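Thread on covering a tabletop in carpet. I sort and photograph small stuff for resale, and the bare top was getting on my nerves. Notes for anyone doing the same.

1/ Material is a short-pile teal carpet-type fabric, 400 grams per square meter, bought as a remnant from Hakala. No foam underneath. Foam makes small items lean and card corners dig in.

2/ Cut it oversize, leave it flat overnight, then trim. Mine came off a roll and had a curl that took until Sunday afternoon to relax. Weights on the corners help a little. Steam helps more.

3/ Rounded corners. Marjatta Niskanen told me to make a cardboard template and cut all four from it with a fresh blade. I freehanded the first one and had to recut it. Use the template.

4/ Adhesive: low-tack double-sided tape around the perimeter, nothing in the middle. I want to be able to lift it and beat the dust out. Spray glue would hold better and I'd never get it off.

5/ Color was the part I spent the most time on. Black hides black items. White blows out under the lamp. Teal sits far enough from yellow, red and skin tones that almost everything separates from it. Dark plastic is the weak case, and light end caps or labels help there.

6/ Current test load is whatever was in the mixed box. Long black piece with gray end caps, yellow plush, yellow cloth, white-and-red block, a printed card with a landscape on it.
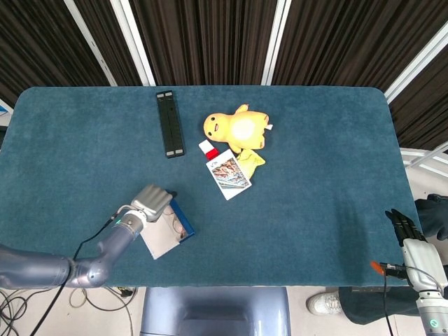
Does the pile hold lint? More than felt does, less than a bath towel, and a rubber squeegee dragged one way gets most of it.

7/ Yellow on yellow is still a problem. Plush on top of the cloth merges at the edges if the light is flat. Moving the lamp lower and to one side gives you a shadow line to work with. Changing the background does nothing for that.

8/ The fabric also shifts in tone from one side to the other, brighter blue-green toward the middle and darker at the lower right. Partly light falloff, partly pile direction, I think. Brush it all one way before shooting or you'll be correcting color per item.

9/ Curtain behind is dark brown, pleated. It keeps the background quiet. The pleats don't bother me at this height because most of what I shoot is from above and gets cropped to the item.

10/ Mirrors and other shiny things pick up the ceiling. No fabric fixes that. Tilt the mirror until it reflects something plain, or hang a sheet.

11/ Tyyne Hyvönen asked about cost. 8 dollars for the remnant, tape I already had. The steamer was borrowed.

12/ Next job is a second top for the packing side, same fabric if the Bretcombe shop still has it in July. Otherwise gray. Will post measurements when it's cut.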